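The Demo Is One Computer Long

Every few months somebody sends me a paper about robots that take apart or put together old office computers, and asks whether I've changed my mind. The latest comes from the Clirkwood group, where Ebbe Wikström and Lovisa Åberg have been at this longer than most. I read it twice. I haven't changed my mind, but I did move a little.
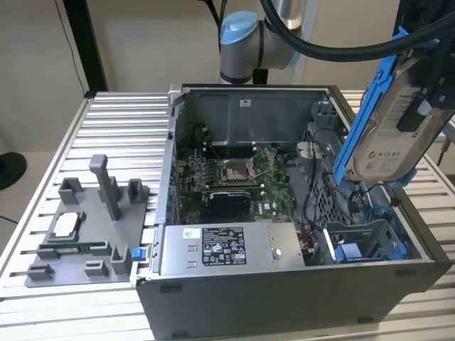
The claim is easy to state. A single arm learns to put a drive, a memory module and a processor back into a desktop tower from recorded human demonstrations, with no hand-written motions for each part. The authors report 355 demonstrations for training and 70 test runs. Most of those runs finished. They call this "general reassembly," and that phrase is where I start to have trouble.

General over what? The paper tests one model of computer. The case lies on its side with the panel off, so the arm works from overhead with plenty of room. The processor and the memory wait in a gray 3D-printed fixture next to the case, and the drive is already in its blue plastic carrier. I don't call any of that cheating. It's how you get an experiment to run at all. But a good share of the hard work in a repair shop is in what the fixture does for free. Somebody has to find the part, turn it the right way up and set it down where the gripper expects it. In this paper a printed plate does that, and the plate gets one sentence in the appendix.

I put this to Renzo Marras, who ran a refurbishing line at Drustberg for 13 years. He wasn't bothered by the fixture. "We had trays too," he told me. What bothered him was the memory. A module can look seated and not be seated, and on his line you found out when the machine wouldn't start. The Clirkwood paper scores a run as finished when the part is within a set distance of its final position. Nobody powered anything on. For a drive in a carrier I can live with that measure. For a processor going into a socket full of tiny contacts I can't, and I'd like the next version of the paper to report how many of those machines boot.

Then there's the comparison. The learned method is set against a scripted baseline that fails badly as soon as the tower is moved a little. Of course it does - it was given no camera. A fair opponent would be a script with ordinary vision and a force check, the kind of thing Arturo Fontana's team at Tangen has had working for years. I suspect it would lose on some parts and win on others, and I would trust the new method more after seeing where.

So where did I move? The retry behavior. When the drive carrier catches on the cage, the arm backs off, changes its angle and comes in again, and the authors say none of the demonstrations were labeled for that. The failure table in the back is also unusually frank, and Åberg deserves credit for printing all of it. I've read plenty of papers from richer labs that show three good clips and a bar chart.

What I'd want next is dull. Take 1000 runs across several makes of computer, with bent latches, dusty slots and the wrong screws. Let somebody outside the lab lay out the parts. Count the boards that get damaged, and print that number beside the success rate. Wikström says a second machine type is planned for May. I'll read that one twice as well.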